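Subject: Re: [homenet] Little two-port boxes, and which cable to buy
From: Nana Addo
Date: 2018-02-13

Hi all,

Catching up on the list over a pot of tea and I had to jump in on this one, because small network boxes are my favorite thing in the world right now. The original post, for anyone who deleted it:

> I'm redoing the wiring in the back half of the house and want to put a
> small wired box behind the desk. The full size switch I have now (eight
> ports, fan, ugly) is overkill for one computer. Has anybody used one of
> the tiny black ones with two ports on the front? Do they hold up? And
> does it matter which cable I use for a short run? I have a bag of old
> gray ones from the last place, some with the little clip snapped off.
>
> Also, is there a trick to plugging into something that small? Last time
> I tried it on a friend's, the whole box slid around the desk and I ended
> up chasing it with the plug.
>
> Bawa

Bawa, yes, get the tiny one! I moved my whole upstairs over to small boxes in August and I am so happy with them. They go behind a monitor, on the side of a bookshelf, under the lip of a desk, anywhere. Mine is a Nelmont (the plain one, no lights on the front, which I prefer in a bedroom) and my sister has the Sendeo, which has lights and a slightly wider body. Both have been fine. The Sendeo gets a bit warm if you stand it on carpet, so she put hers on a coaster and that was that.

Before I get to cables, the sliding. I know exactly what you mean. A box that light has nothing holding it down, and the clip on the plug takes a real push before it seats. So get it up off the table for this part. Hold the box by its sides in one hand, keep the ports facing your other hand, and bring the two together in the middle. Little box on the left, plug hand coming in from the right (swap if you're left-handed), elbows loose. You'll feel the click in your fingers long before you'd hear it over a dishwasher.
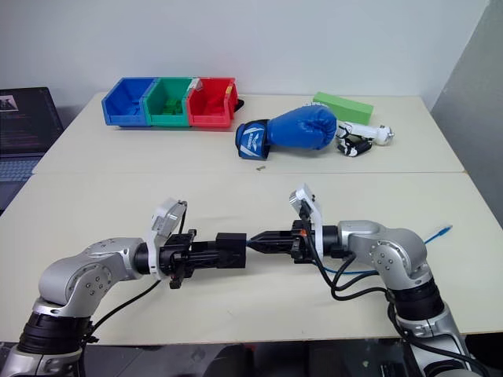

How hard should you push the plug in? Firmly enough that the clip snaps into place, and then give the cable a light tug; if the plug stays put, it's seated.

If it won't go in at all, stop and turn the plug over before you push any harder. On some boxes the clip faces up and on others it faces down, and on my first Nelmont I had it wrong for a good while and was ready to mail the thing back. Look for the notch in the opening. The clip goes on that side.

Now, cables. Please don't use the ones with the broken clips, Bawa. I know it hurts to throw out a bag of cables (I have a drawer, we all have a drawer) but a plug with no clip works its way out a hair at a time, and then one night your download stops and you spend an hour blaming the modem. Been there. If you can't stand to toss them, you can crimp new ends on – a good rainy afternoon job, and I'm happy to write up how I do it if people want that. I buy my ends by the bag from Brovetti and they've been good, clear enough that I can check the order of the wires through the plastic before I squeeze.

For a short run from box to desk, an ordinary patch cable is plenty. What I'd look for:

- a boot behind the plug, so the cord doesn't get a sharp kink right where it leaves the box
- a round cord if it's going to get moved a lot, flat only if it has to go under a rug
- a color you can pick out from behind the desk with a flashlight in your teeth
- a bit of slack, so the box isn't being pulled toward the floor all day

The color one is my hill! I used to have everything in gray, and every time I pulled on one I had to guess what was on the far end. These days it's blue for anything going to a computer, yellow for the line back to the router, and gray only for the printer, which I never touch. You will thank yourself the first time you're lying on your back under there.

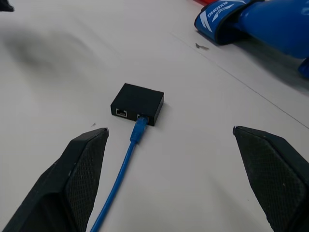 *1000 words, give or take a signature*

Which brings me to where the box should go once it's plugged in. I like to lay it on the bare desk first with the cable running straight out of the front, and see which way the cord wants to go. Cords have opinions. If it pulls to one side, let it, and turn the box a little to suit before you stick anything down. I've used the peel-off strips meant for picture frames on all of mine, and they come away clean from painted wood. On raw wood they took some of the wood with them, so be careful there.

You asked if they hold up. Well, my first one has been running since August with one unplanned restart, and that was me with the vacuum. The cheap power bricks worry me more than the boxes do. Keep the brick out where air can get to it and don't bury it in the bundle.

A few odds and ends while I'm at it:

Label both ends. Masking tape and a marker is fine. I write the room and nothing else.

If one port is going to sit open for a long time, a rubber plug keeps the lint out. I got a bag of 13 and I'm still working through it, so if you want a few, write me off list and I'll drop them in an envelope.

Don't run the cord alongside the lamp cord if you can help it. Crossing over it is okay. (Someone on this list told me that years ago and I've just kept doing it.)

And measure before you buy! I eyeballed the run to the sewing room and came up short by the width of a door frame, so now there's a lovely blue cable strung across at ankle height until I get to the store.

If anyone has wall-mounted one of these with screws I'd love to hear how you did it. The Nelmont has slots on the bottom and I can't find screws with heads small enough to fit them. The ones that came in the box went down the heating vent.

Bawa, let us know which one you pick, and tell us how the desk comes out – I want to hear about the back half of the house too!

Nana

--
Nana Addo
homenet list, digest reader, hoarder of short cables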